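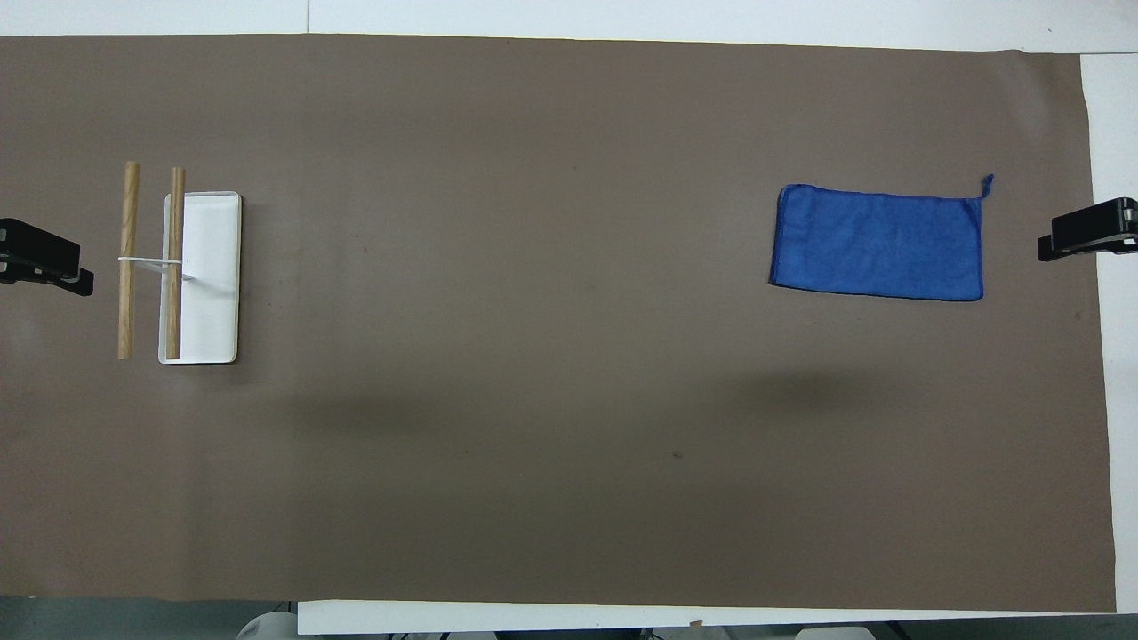

Two grippers at a worktable during the open day at the Renda Automation Center, with a white tray, wooden dowels and a folded blue towel on brown paper.

Renda Automation Center Opens Its Doors to Local Residents

10 August 2026

The Renda Automation Center welcomed 700 visitors to its annual open day, at which staff and trainees demonstrated two-arm handling of household and workshop items. The event was held in the main hall and the adjoining training rooms. Admission was free of charge.

The program was opened by Adebayo Edet, director of the Center, who thanked the city's schools and employers for their continued support. He noted that the training rooms had been in regular use since they were refitted in April, and that the open day was the first opportunity for the general public to see them.

Demonstrations took place at three stations. The first was devoted to packing and sorting, and the second to the inspection of small metal parts. The third, which drew the longest line in the afternoon, concerned the handling of everyday objects by a pair of arms working from opposite sides of a table. Towels, trays and lengths of wooden dowel were among the items on the worktable.

Staff at the third station explained that soft goods and rigid goods place different demands on a gripper. A towel changes shape as soon as it is lifted, while a dowel keeps its shape but may roll or turn in the grip. Trainees at the Center practice with both kinds of material before they are admitted to the advanced course. Visitors were able to put questions to the operators between runs, and several asked how the two arms are kept from meeting in the middle of the table. The operators replied that each arm is assigned its own working area at the start of a task, and that the shared area is entered by one arm at a time unless the task calls for both.

"Many of our guests had never stood next to a working station before," said Mr. Edet. "They wished to know how long a task takes to prepare and what happens when something is dropped. Those are the questions our trainees ask in their first week as well."

The Bassey Room was set aside for families. Children aged 10 and over were invited to guide a small training arm under supervision, and places for all sessions were taken before noon. The Center regrets that some families could not be accommodated and will offer further sessions to those who left their names at the front desk.

Representatives of Mirus, the Center's partner in the evening course, were present throughout the day to advise on enrollment. The course covers basic operation, safe conduct at the worktable and the routine care of grippers. Applicants do not need previous experience. A separate talk introduced Skumix, the Center's scheduling program for shared stations, which will be made available to partner schools in the coming term.

Group visits may be arranged through the front desk. Schools are asked to state the number of pupils and their ages when applying.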